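Sourdough Starter Mail-Order FAQ
Lollel Bakehouse

Last updated November. Same questions keep coming in so I put the answers in one place. Read this first, then email. I bake from 4 a.m. so replies are slow.

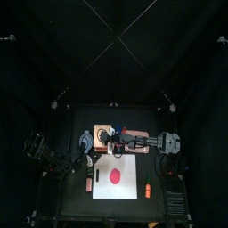
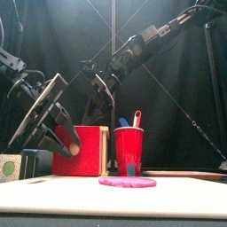
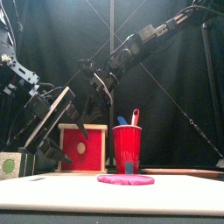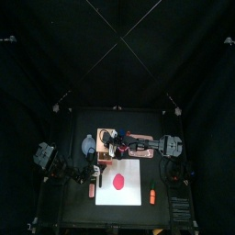 Tabletops, four views. Pink play dough and red cup in the third.

What do I get in the packet?

Dried starter flakes, one packet, plus a card with the feeding steps. No jar. No flour. People ask for the jar every week, sorry, they break in the mail.

Which starter is which?

Two kinds. Avier is the white wheat one, mild, quick to rise. Norðdahl is whole rye, sour, slow, smells like apples when it's happy. First loaf ever? Get Avier.

How do I wake it up?

Crumble the flakes into a clean jar. Add 60 grams of lukewarm water, let it sit until soft. Stir in 60 grams of flour. Lid on loose. Leave it on the counter overnight.

Next day, toss half, feed again, same amounts. Keep going once a day. Most are ready on day 6. Rye can take longer in a cold kitchen.

Nothing is happening on day two. Is it dead?

No. Keep feeding. Day two and three are usually quiet, or you get a burst of bubbles and then nothing at all. Both fine. Write to me if it's still flat after day 6 and I'll send another packet.

There's gray liquid on top.

It's hungry. Pour it off or stir it in, then feed. Stirring it in makes a more sour loaf.

Pink or orange streaks? Fuzzy spots?

Throw it out. All of it. Don't scrape the top and hope. Wash the jar in very hot water and start over.

Tap water ok?

Mostly. If yours smells like a pool, leave a pitcher out overnight or use bottled. Some cities treat it with stuff that doesn't air out, so if it's still sluggish, go to bottled.

What flour?

Unbleached all-purpose for Avier. Whole rye for Norðdahl, though half rye half bread flour works too. Bleached flour, it'll live but it sulks. Self-rising, no. Please no.

How do I know it's ready to bake with?

Doubles after a feeding, domed on top, full of bubbles down the side of the jar. A rubber band at the starting line helps. Float test is ok for Avier, useless for rye, ignore it there.

Can I keep it in the fridge?

Yes, once it's strong. Feed it, give it an hour on the counter, then in it goes. Feed once a week. Take it out the day before you bake and give it two feedings.

Going away for a month?

Fridge, thick feeding, so more flour than water. Or dry some: spread it thin on parchment, leave it till it snaps, crumble into a bag. That's all I do here, just on bigger trays.

What's a good first loaf?

The recipe on the card. 100 grams of starter, 342 grams of water, 500 of bread flour, 10 of salt. Mix, rest, fold a few times over the afternoon, shape, fridge overnight. Bake in a lidded pot at 450. Lid off for the last 20 minutes. Let it cool before you cut it, the middle is still setting.

My loaf came out flat and gummy.

Starter too young, or you cut it hot. Usually the first one. Give the starter another few days of feedings before you blame the recipe.

Is it gluten free?

No. Neither of them. Long ferment doesn't change that. If you have celiac disease dont buy this.

Do you ship outside the US?

Canada only right now. Flakes go in a flat envelope, regular mail. Heat is fine, wet is not, so bring it in off the porch.

How long do the flakes keep?

A year in a cupboard, sealed. Longer in the freezer.

Do you teach classes?

Not at Lollel. Chidubem Bassey runs a beginner one over at the Clendunel Kitchen and uses our starter, ask there about dates. Bring an apron and a container with a lid.

Wrong packet arrived, what now?

Keep it, bake with it, tell me wich one you ordered and I'll mail the right one. Put your order number in the subject line or I wont find you.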